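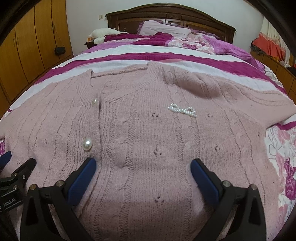 How Does a Cardigan Hold Itself Together?

Have you ever looked really, really closely at a sweater? I mean nose-touching-the-wool close? I do it all the time (my family is used to it by now). When I was six, I pulled a loose end on the cuff of my favorite cardigan just to see where it went. It went on and on and on! By dinner I had a fistful of crinkly yarn and one very short sleeve.

So let's find out why that happened, and how you can read a cardigan a bit like a map.

It's all loops

A T-shirt, a sock and a sweater have something in common. They are all knitted, so they are made of loops. Each loop is pulled through the loop below it, and then another loop is pulled through that one, row after row, all the way up. Bedsheets are usually different. Most of those are woven, with straight threads going over and under each other like the strips in a paper place mat.

Loops are bendy. When you stretch your arms out, the loops in your sleeves get wider, and when you relax they slide back. That's why you can pull a sweater over your big round head and it still fits your neck afterward. Try the same thing with a pillowcase and you'll feel the difference (ask first!).

Air gets stuck in and between the fluffy bits of yarn, too. Your body warms that air up, and the cardigan keeps it close to you. Cozy!

Bumps, ropes and holes

Knitters have two main stitches, called knit and purl. A purl is just a knit stitch seen from the back. With only those two you can make stripes that stand up like little fences. We call that ribbing, and it's extra stretchy, so it often goes around cuffs and necks.

The twisty ropes are called cables. I used to think somebody made the ropes separately and sewed them on. Nope! My neighbor Rasa Vanags taught me how it's done. You take a few loops off the needle, park them on a short extra needle, knit the next few, and then go back for the ones that were waiting. The two groups cross over each other, and if you keep crossing them every few rows, you get a twist that climbs all the way up. My first cable leaned over like a tired snake, but I was so proud of it!

And the tiny holes? Those are eyelets, and they are there on purpose. To make one, you wrap the yarn once around the needle to get an extra loop, then you knit two other loops together so the number comes out even again. One little hole, nice and neat, and it won't run.

Look at a sweater flat

A sweater on a hanger is all droopy, so I like to spread mine out on the bed. The pink one is the best for this, with its cables and eyelets and round pearly buttons. It even has a bit of sparkle on the front. Smooth it out with your palms and open the sleeves wide. Now you can follow one cable with your finger from the bottom to the shoulder.
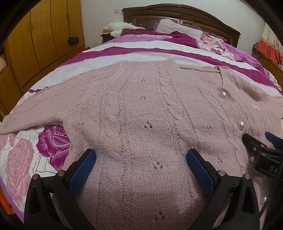

Try it yourself: finger loops

You need a piece of thick yarn as long as you are tall. No needles!

1. Make a slip knot at one end. (A grown-up can show you if you haven't done one before.)

2. Reach through the loop with two fingers, grab the long end of the yarn, and pull a new loop through.

3. Tug it a little so it's snug, but don't squash it.

4. Do it again. And again! You'll see a chain growing.

5. When you've had enough, pull the whole end of the yarn through the last loop. That locks it.

Before you do the last step, try pulling on the long end instead. Zip! The chain comes undone, one loop at a time, just like my poor cuff.

Words to keep

Cable: a twist in the knitting that looks like a rope.

Eyelet: a small hole made on purpose.

Ribbing: stretchy up-and-down ridges.

Cardigan: a sweater that opens down the front.

If you make a really long chain, tie it around a present. Mine went on Rasa's birthday package in May, and she wore it as a bracelet all afternoon.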